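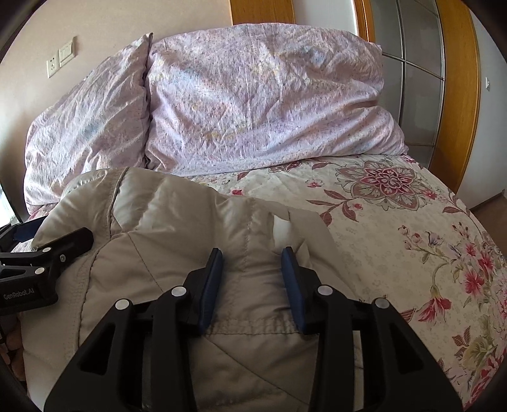
Last updated: 18/09/2022
2 min read

Ticket 228: left gripper slips on quilted jackets
Status: solved!
Logged by: Amado Tan

Symptom: the left finger closes on a puffy panel, then lets go at 43 mm of lift. The right one is fine.

Tried first: wiped both pads with metho, no change. Swapped the Poncombe servo leads and the fault stayed on the left, so the driver board's in the clear.

Found it! The pivot screw had backed out and the pads were meeting skewed. Nipped it up, added threadlocker, re-zeroed at 312 counts.

Result: three clean lifts in a row, beauty! Colour me stoked. Trying the doona next.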